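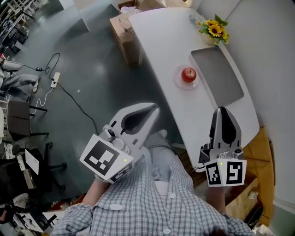 Notas para la charla — Ekaette Anozie
Encuentro de makers de Narnham, 14 minutos con preguntas

Arranque. Saludar. No pedir perdón por el acento ni por las diapositivas.

Quería un robot que recogiera la cocina. Tengo, de momento, un par de pinzas de mano que cogen manzanas si las mueve una persona. Pausa para risas. Si no hay risas, seguir igual.

Por qué pinzas de mano: enseñar con el brazo propio sale más barato que comprar uno de metal. El presupuesto era de 80 euros por pinza. No preguntéis por el presupuesto.

Marcadores. Van en un cubo blanco en la base, impresos en grande. La primera tanda la imprimí en papel brillante y el seguimiento se perdía con cada reflejo. Papel mate, siempre. (Contar lo de Brorklow solo si vamos bien de tiempo.)

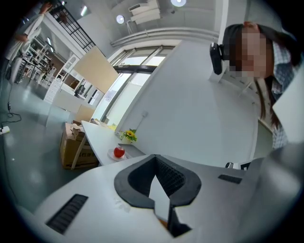
La manzana en su platito, vista desde la pinza. El girasol no participa.

Dedos. Versión 2, más estrechos. Los primeros aplastaban las uvas con mucha convicción.

Cables. Mi peor decisión de diseño. Enseñar el conector suelto que llevo en el bolsillo y pasarlo por la sala — que vuelva, por favor.

Datos: 1642 agarres grabados hasta el 23 de diciembre. Bastantes son el mismo agarre con distinto grado de aburrimiento.

En enero: juntar las dos pinzas y probar a doblar un trapo. Dejar puesta la dirección del taller de Sinmont y abrir preguntas.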